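Block digits

Block digits are numerals laid out flat from small rectangular blocks, one block to each stroke. If you've ever stared at a microwave clock you already know the shapes, because it's the same seven-stroke pattern, only in wood and a good deal wobblier. I've been laying them on tables and floors for years (and stepping on them for just as long), so this entry leans on my own habits wherever the habits of other people run out.

Other names

In Gostbridge, where I learned it, everybody says "stick numbers." Over in Brovport they say "clock blocks," and I've heard "sevens" used too, after the number of pieces in a full figure. I use all three and get corrected on all three.

The blocks

Any set of equal oblong blocks will do. Mine came from a Trastex tub of 74, the kind with a lid that never quite closes, and I topped it up later with a bag of 23 plain ones from the Gallegos flea market. Equal length matters a lot more than equal color! A block that's a hair too long pushes its neighbors outward, and the whole digit starts to lean.

I like blocks about twice as long as my thumb is wide, or a little over. Bigger ones look great on a gym floor and hopeless on a kitchen table. Paint wears off the corners first, then the ends, and I don't repaint, though plenty of people do.

How the digits are made

Every digit comes out of the same plan: three crosswise blocks (top, middle, bottom) and two uprights on each side. You leave out whatever you don't need. A 1 is just the two right-hand uprights. A 7 is those plus the top, and some people add the upper left one, which I find fussy. A 0 skips the middle bar. The 8 uses everything, so I lay it first and then take pieces away to get the rest. Pull the lower left upright and you have a 9, pull the upper right instead and you have a 6.

A neat 8 is harder than it sounds. The two loops want to come out the same size and they rarely do, since each crosspiece can slide between the uprights or sit across their ends, and mixing the two throws off the spacing. A sloping bottom bar pinches the lower loop. I've stopped minding.
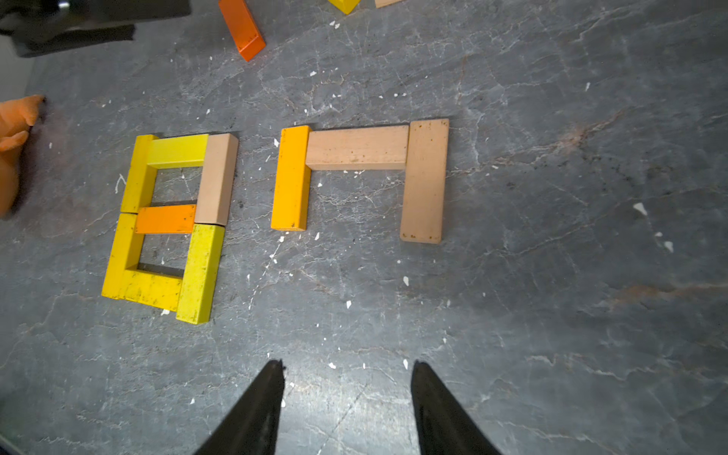
Color

Some builders keep to one color per digit, others grab whatever is nearest. I'm in between: yellows and oranges together, with a plain wood piece let in when I run short.

Games and uses

The usual game is to change one number into another by moving a single block. We also keep score with them, which gets silly past 600.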